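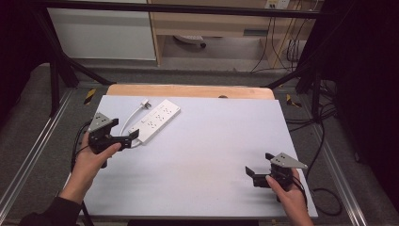
换季收拾屋子的时候,我总会把书桌整个清一遍,从抽屉到桌腿,一样一样重新摆过。去年二月搬家,新租的房间小了一圈,桌子只能靠窗放,最近的墙插却在床头那一侧,我为这事儿发了好几天愁。后来想明白了,布置书桌第一件要定的就是电从哪儿来,别的都可以往后放。白色的长条插排,孔一排排开在顶面上的那种,用的人很多,样子也清爽,可要是像图里那样只带一小截线,墙插稍微远一点就够不着了。所以请您先别急着买台灯、买笔筒,拿把卷尺,从墙插沿着墙根量到桌子后面,再加上从地面爬到桌面的那一段,把数字记在手机里,然后我们再慢慢往下说。

先把桌子放对地方

很多朋友一进新房间就把桌子往窗户正前方一推,觉得亮堂。我以前也这样,结果下午四点太阳斜着照进来,眯着眼睛看不清屏幕,只好拉窗帘,白白浪费了一扇窗。我现在的摆法是让桌子的短边贴着窗,人侧对着光坐。习惯用右手写字的,窗户最好在左边,手的影子就不会压在字上;左撇子反过来就行。

桌子和暖气之间请留出一个手掌的空当。北方的冬天屋里干,木头桌面贴着暖气烤久了容易翘边,我的第一张桌子就是这么坏的,到现在想起来还有点心疼。

椅子往后拉开,人能侧身走过去,这个位置就算合格了。房间实在小的话,可以考虑把椅子换成没有扶手的,不用的时候整个推到桌子底下,走路会舒服很多。

清空,然后只放回一半

挑一个不赶时间的晚上,我一般选星期五,吃过饭,泡一壶茶,把桌上和抽屉里的东西全部搬到床上。对,就是床上,这样您睡觉之前非收拾完不可,逼自己一把。

搬完以后用拧干的抹布擦两遍桌面,第一遍擦灰,第二遍擦印子。咖啡杯留下的圈用温水加一点点洗洁精就能下来,不要用钢丝球,会把漆面刮花。抽屉里的碎屑用旧牙刷扫到角落,再拿吸尘器吸走。

接下来把床上的东西分一分。每天都要碰的,放回桌面;一个星期碰一两次的,进抽屉;剩下那些一年也想不起来的,先装进纸箱,写上月份,塞到柜子顶上。过了半年还没打开过,就可以放心送人了。我那位老邻居邵博扬看我这么干,也回家收拾了一回,光是写不出水的笔就扔掉37支,他太太高兴得给我送了一盒饺子。

抽屉里不用买专门的分隔盒,点心盒、手机盒的盖子都很合用,垫一层厚纸,挨着放满就不会乱跑了。高的放里面,矮的放外面,拉开一半就能看全。

台灯和眼睛

台灯放在写字那只手的对面,灯头的高度调到您坐直以后看不见灯泡为准。这一条特别要紧,灯泡直接晃着眼睛,再贵的灯也是白搭。我用的是Jumamer的一款夹子灯,夹在桌子侧边,不占地方,灯臂可以拉得很长。缺点是夹子的胶垫薄了点儿,我自己剪了一块旧鼠标垫塞进去,夹得稳多了,桌边也没再留印子。

晚上看书的时候,房间的大灯请一起开着。只开台灯,四周黑洞洞的,气氛是好,可是看不了多久眼睛就酸了。

理线,慢慢来

好了,现在回到电的问题上。量好了长度,就照着那个数字再放宽一点去买插排,宁可多一截盘起来,也不要绷得紧紧的,半夜起来喝水绊一跤可不好玩。买的时候看一看背面的额定功率,台灯、电脑、手机充电器加在一起没什么负担,但是电暖气、电水壶这些大胃口的东西,请让它们单独用墙上的插座。还有,一个插排后面不要再接一个插排,这个习惯要改。

装之前先把所有要用的电器在桌上摆好位置,再把线一根一根顺下去。每根线的两头都贴一小条纸胶带,写上名字。刚开始觉得多此一举,等到哪天要拔打印机、却把路由器给拔了的时候,您就知道它的好处了。

插排最好离开地面。桌子背后有横梁的,可以用两个带螺丝的托架把它托起来;租房子不方便打孔,就用一只长条形的铁丝篮子挂在横梁上,线从网眼里穿下去。篮子要通风,别拿布包着,也别在里面塞纸巾、塞说明书。多出来的线松松地绕成大圈,用魔术贴扎一下,不要折成死弯。

水杯的位置也请想一想。我给它定在桌子的另外一头,离插排远远的,底下垫一只浅盘子。家里养猫的更要当心,猫对杯子的兴趣您是知道的。

最后添一点自己喜欢的

到了这一步,桌面上应该还有一大块空着。先别填满,坐下来用7天,看看手总往哪里伸。我就是这样发现自己老去够一本字典,于是把它从书架上请了下来,放在右手边,顺手极了。

墙上可以钉一块软木板,贴贴车票、菜谱、朋友寄来的明信片。我那块是Femke Desmet回比利时之前留给我的,角上缺了一小块,我拿一片干银杏叶子挡着,倒比原来还好看。植物选耐阴的,绿萝、虎皮兰都不娇气,浇水的时候端到水池边去浇,沥干了再拿回来。

以后每个星期花20分钟归归位就够了:笔回笔筒,纸进文件夹,杯子拿去洗。顺便摸一摸插头和插排的外壳,要是烫手,就先把电断了,看看是不是哪个插头松了,或者一下子接得太多。外壳发黄、有焦味的,不要舍不得,换一个新的。

评论区有朋友问过桌子高度怎么选,这个要看椅子,也看您个人的身高,坐下来两脚放平,小臂搭在桌上肩膀不耸,就是合适的。桌子太高可以加个坐垫,脚下再踩一只小凳子,我家那只是小时候洗脚坐的,一直用到今天。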